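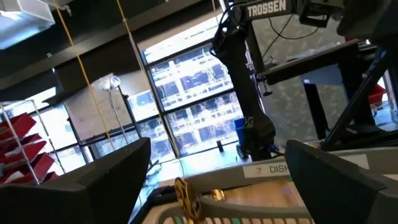
Tabuleiro cinzento com a etiqueta «7 DISH».

De onde vêm os apelidos?

Olá! Hoje quero contar-vos uma coisa de que gosto imenso: os apelidos, aquele nome que vem no fim e que quase sempre é igual ao dos avós.

Há muito, muito tempo, as pessoas tinham só um nome. Numa aldeia pequena chegava bem. Mas imaginem uma terra com 16 Joões (que confusão!). Então começou-se a dizer João da Ribeira, João Ferreiro ou João Fernandes, que queria dizer «filho de Fernando». E esses nomes foram passando para os filhos.

Quando uma família mudava de país, o apelido às vezes mudava também. Eu encontrei três maneiras de escrever o meu em papéis antigos, e duas estavam na mesma folha! Quem escrevia punha o que ouvia, e pronto.

Querem experimentar? Peguem numa folha e escrevam o vosso nome em baixo. Por cima, os nomes dos pais, e depois os dos avós. Perguntem lá em casa onde nasceu cada um. Eu comecei assim, em setembro, e a minha árvore já vai em 244 nomes. Ainda me falta descobrir de que terra veio a minha trisavó.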